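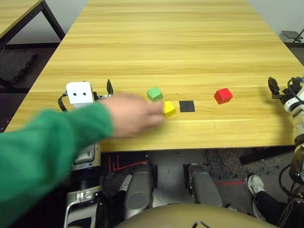 What do you do with a bag of plain wooden cubes once everyone has grown out of building towers? You make a game out of them, which is what I spent most of my project time on, and it's called Titer.

I wanted something you could explain to a tired person in under a minute. Titer has coloured cubes and one flat black square, and the whole idea is that the square is "home". Players take turns to move a single cube, and you score when the cube you said out loud at the start of the turn ends up on the square. That's it! Well, nearly it, because then I had to work out what happens if you change your mind halfway (you lose the turn, and people get very cross about it).

My first version was played with 10 cubes and it was a mess. You spent ages looking for the one you wanted and the table was so crowded that sleeves kept knocking things over. So I went right down to three: red, yellow and green. I did try a blue one, but under our classroom lights it looked too much like the green and caused arguments, so out it went.

The cubes came from a mixed bag of 232 wooden blocks called Obi, which I bought second-hand. Loads of them had chipped corners. I sanded the nicer ones, then painted them with two thin coats. Thin is the important word here. My first red cube had one thick coat and stuck to the newspaper overnight, and I had to start again (sorry, red cube).

The square took longer than you'd think. The first was card, and it curled up at the edges. Then I tried felt, which looked lovely but the cubes dragged on it. In the end I went for something black and flat that stays put, and black turned out handy as all three colours show up well against it.

I tested it at Lunley, our after-school club, through most of May. The long table is much better than the small round ones, as you can spread the cubes out and give people a proper reach. I wrote down each turn until I had 600, and my handwriting got worse and worse. Yellow was called more than any other colour. I still don't know why, and I'd like to swap the starting places round and see if that changes it.

Next job is a box with a lid that fits.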